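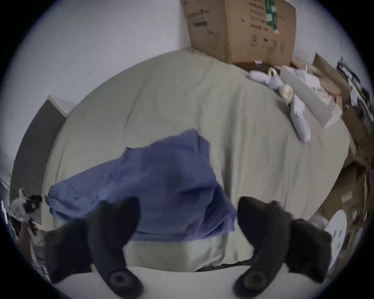

*Photo: Ruth Paucar. Hand-held gripper view, home set.*

**Figure 3.** View from the hand-held tool in one of the bedroom recordings. The cloth lies between and just above the two finger pads, with its lower edge hanging over the front of the bed.

## 4. Choosing the first grasp in cluttered bedrooms

### 4.1 Task and recordings

The experiments in Section 3 used a bare table with a single cloth on it. We now ask whether the same grasp selection method can be trained on recordings made in lived-in rooms, where the cloth is one of many soft or loose things within view. The task is limited to the first grasp: given one image from the gripper camera, the method must choose a point on the cloth and a closing direction. Lifting and folding are treated in Section 5.

Recordings were made by three of the authors with the hand-held tool described in Section 2.2. We collected 284 recordings in 8 bedrooms. Six were dropped because the tracking of the tool failed before contact, which left 278 for training and testing. Each recording starts with the fingers open and ends when the cloth has been raised clear of its support or the operator gives up. The rooms were not tidied beforehand. Operators were told to place the cloth by dropping it from chest height and to leave it as it fell.

Figure 3 is typical of the harder rooms. The cloth is blue-violet and stands out well from the pale green sheet, but the sheet has fine creases of its own, and a method that looks only for ridges finds a good many on the right-hand side of the bed. A white stuffed toy lies across the upper right of the sheet. Flattened cardboard is stacked along the right side of the bed and is bent strongly by the lens, so that straight edges there turn into long curves. None of this was masked out.

### 4.2 Labels

A grasp label is taken from the moment when the finger gap stops closing. The midpoint between the two pads is then carried back through the tool track to each earlier image in which the contact point can be seen. This gives many labelled images per recording at no extra cost to the operator, though the labels drift when the cloth is pushed before it is gripped. Nidia Correa checked a subset of 44 recordings by hand. In that subset the drift was small for grasps on a raised fold and larger for grasps on a flat edge, where the pads tend to slide along the sheet before they catch.

We also mark each contact as *ridge*, *edge* or *flat*. A ridge is a fold that stands up from the support with cloth on both sides of it. An edge is any part of the outline of the cloth, including a part that hangs free. The cloth in Figure 3 offers both kinds: a ridge runs from its upper edge towards the lower centre, and the layered lower edge lies over the front of the bed. Where the two operators who labelled a recording disagreed, it was marked by a third.

### 4.3 Method

The network is the one used in Section 3, without changes to its size. It takes a single image and returns a score for each pixel and a closing angle for each of a fixed set of directions. We compare three ways of preparing the input.

- **Full view.** The image is passed on as recorded, with the dark corners left in.
- **Flattened view.** The image is first mapped to a flat projection. The outer ring is lost in this step.
- **Pad-centred crop.** A square is cut out above the midpoint of the two pads, large enough to hold a shirt at normal working height.

In all three cases the fingers stay visible. An earlier version painted them over with the mean colour of the image, following the practice in our table work, and this made the results worse. Our reading is that the pads give the network a steady measure of scale: their size in the image is fixed, whereas beds, sheets and boxes vary from room to room.

Rooms were held out one at a time, so that no bedding or furniture in a test room had been seen in training.

### 4.4 Results

The full view gave the best choice of point in every held-out room except one. The flattened view came close on ridges but did poorly on edges, mainly when the hanging part of the cloth fell near the bottom of the image, where flattening stretches it most. The crop was fast to train and gave good closing angles, yet it often missed the cloth altogether when the operator had approached from the side.

Most wrong choices under the full view fell on the sheet. They were found where a crease in the sheet ran on from a fold in the cloth, and more often when the two were close in colour. Soft objects on the bed drew fewer false grasps than we had expected. Cardboard drew almost none.

Motion blur had little effect on the choice of point - the cloth is usually sharp even when the inner faces of the fingers are not - but it did disturb the closing angle in the last images before contact. Dropping those images from training removed most of the problem and cost little otherwise.

### 4.5 Limits

All the rooms belong to people known to the authors, and the bedding is mostly plain. Patterned sheets are missing. The operators also had a clear habit of standing at the foot or the open side of the bed, so views from the head end are rare. Aarne Miettinen has since started a second set in May with the starting position drawn by lot, and those recordings are not used here.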